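Feutrage d'un lainage en machine : température ou essorage ?

**Zekside**

Bonjour. Je lave mes lainages à 20 degrés, programme laine, essorage à 500 tours. Après 7 lavages, les côtes se resserrent et la maille épaissit aux poignets. La lessive est neutre. Faut-il incriminer la température de rinçage ou l'agitation ? Le séchage se fait à plat, sans radiateur.

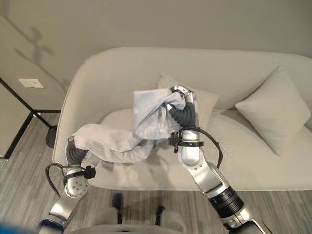

*Le canapé du salon, gris clair.*

Précision : mon eau est très calcaire et je n'ajoute ni adoucissant ni vinaigre. Je remplis le tambour à moitié. 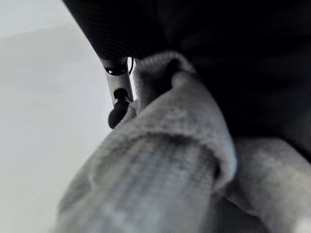 **Starnix**

Vinaigre blanc au rinçage et c'est réglé. Chez moi, aucun souci.

**Alemayehu**

Le vinaigre ne défait pas un feutrage. Les écailles de la fibre s'accrochent sous l'effet combiné de l'eau, du frottement et des écarts de température; une fois la maille bloquée, le retrait est définitif. À 20 degrés, je regarderais d'abord l'agitation -- durée du cycle, fermetures éclair dans le même tambour, charge trop faible. 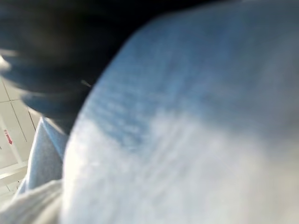 Pour le diagnostic, il faut séparer feutrage et boulochage. Le premier réduit les dimensions, le second ne touche que la surface. Une étoffe à poil dense, comme ce tissu bleu pâle et blanc vu de très près, ne permet pas de suivre le resserrement des mailles à l'œil; sur un tricot à côtes, on mesure la largeur à plat avant et après lavage. Un écart qui augmente à chaque cycle confirme le feutrage.

Procédure : laver à l'envers, en filet, cycle le plus court, puis comparer avec un lavage à la main sans frotter.
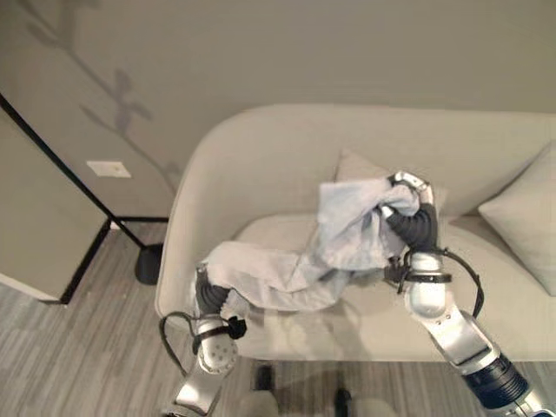

Si la largeur reste stable à la main et diminue en machine, le programme est en cause. Garder alors la machine pour l'essorage seul -- 500 tours conviennent, pièce pliée dans le filet.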